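Idura Planner 2: Gallery

Idura is the planning and control software we write in Nemville for taking apart and rebuilding desktop computers with a single arm. The notes on this page follow the processor job, which is the one we use to test each release. They cover version 2, put on the bench Nov 12, 2020. Source and configuration files are on the project page under Florneo.

The job has a short description. Take a CPU from a fixture, carry it to an open tower case, set it in the socket, and close the lever. The software has to split that up, find everything with the wrist camera, and keep the arm clear of whatever else is inside the case.

Perception

The wrist camera looks for the socket frame first. The frame has straight metal edges and gives a steadier result than the board outline, which is often half hidden by cables. Once the socket pose is known, the rest of the board is placed from a stored model.

Cables are handled separately. We do not try to model each wire. Anything in the depth data that does not match the case, the board or a known part goes into one "keep out" volume with a margin added.

Planning

Paths into the case are planned in two stages. The first brings the gripper to a hover point with the fingers vertical. The second is a straight line down, limited to a narrow column that is checked again just before the move. If the check fails, the planner picks another hover point and tries from there.

Version 1 planned the whole move at once. It found shorter paths, but some of them passed low over the power supply and the drive cage, and small errors in the case pose used up the clearance. Of the 67 recorded starts in our replay set, the new planner finds a path for all but 2.

Control

Contact moves run under the Alaoui force controller, which we ported from our older bench code. Speed is reduced when the arm leaves the hover point, and the arm stops on any side load above the limit in the job file. The limit can be changed per step.

Tooling

Every run is saved with joint data, camera images and the planner's own log. The replay viewer lines these up on one timeline, so a failed pick can be stepped through without the arm. We keep the last 40 runs on the bench computer and move older ones to storage.

Known problems in this release: the socket finder is slow on its first call, and the viewer does not yet draw the keep out volume. Both are on the list for November.

On the bench: gripper fingers down inside the open case, above the top edge of the motherboard. The socket is empty and a CPU sits in the gray fixture to the left.
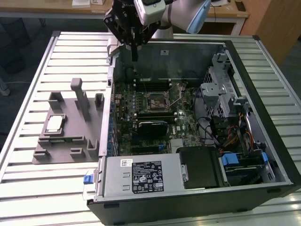 Vol. 2, p. 40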